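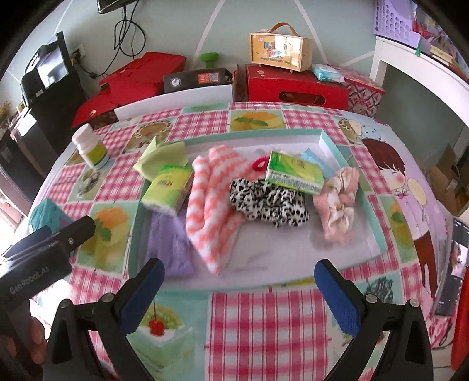

1. What the project was supposed to be

Our proposal, which is still pinned up in the lab where everyone can read it, promised a method for sorting small soft household items out of a tray with a hand-held two-finger gripper. We would record demonstrations by hand, train a policy on them, and move the policy to an arm by May. The proposal uses the word "straightforward" twice.

This report is about why we have a good account of one fault and a rather thin account of sorting.

2. Setup

The task was a shallow tray of scrunchies, folded cloths and small packets, set on a patterned tablecloth. The operator holds the gripper, picks an item, lifts it clear of the tray wall and puts it down on the cloth to the left. Both fingertips have a textured blue pad. The opening width of the jaws is logged along with the video, and the whole project leans on that one number. If the log says the jaws are closed to the width of a tissue packet, the policy will believe there is a tissue packet.

We collected 219 demonstrations before anyone plotted the width signal. We now recommend plotting it sooner.

3. The fault

When we did plot it, the late recordings looked wrong. On a firm packet, the width should drop, hit the packet and stay flat until release. In our later files it dropped, went flat, and then crept on closing through the lift, as if the packet were slowly losing weight out of grief. On scrunchies the creep was up to 3 mm, which on a scrunchie could pass for squashing, and for a good while we let it pass.

The policy did not. Trained on everything, it learned that the correct way to hold an object is to keep squeezing it. On the arm, in its first supervised run, it picked up a wet wipes packet and continued to tighten until the seal gave way. The stop button was pressed promptly. The arm was fine. The bench smelled of aloe until the end of the semester.

4. Looking in the wrong places

Our first theory was the software, mostly because it was written by the other half of the team. Two evenings went into the time stamps. They were correct, and the other half of the team has been gracious about it.

Our second theory was the tablecloth. It has gingham, cherries and a large cartoon child on it, and we argued in a meeting that all this print was confusing the visual tracking. We repeated a short session on plain gray cloth. The creep was exactly the same, and the videos were duller.

Our third theory was operator fatigue. Raili Kokkonen, who had done most of the late recordings, was asked whether she might be squeezing harder toward the end of a session. Her answer was to clamp the gripper to the bench, close it on a steel gauge block with a rubber band, and leave for lunch. When she came back the logged width had moved. Steel does not squash, so that was the end of the third theory.

5. What it was

The pad on one fingertip had started to come away from its backing. Under load it slid a little toward the tip and folded under itself, letting the jaws travel farther than the object allowed. With the jaws open it sprang back and looked perfect, and open jaws were what we had been inspecting, with a checklist, at the start of every session.

We had replaced the original adhesive with Gedeck tape after an early cleaning. The tape's data sheet says it should not be used under repeated shear. It was in the drawer the whole time.

6. Fix and check

We removed the tape, cleaned the backing and bonded the pad with a two-part glue left to cure overnight. The gauge block test was then run before and after each session, closed and under load. We saw no further creep in the repeat recordings.

We threw out every file made after the tape went on. That hurt, and it took the sorting results in our original schedule with it. The retrained policy holds a packet without bursting it, though with so little data it also ignores most scrunchies.

7. Changes to the lab procedure

Inspect the fingertips closed on the gauge block, with the load on.

Plot the jaw width after the first ten recordings.

Set a hard limit on gripping force at the arm controller, whatever the policy asks for. We should have had this before the first run, fault or no fault.

No liquids in packets on the arm bench. Sealed counts as liquid.

The gauge block lives in the top drawer, next to the data sheets. Please put it back.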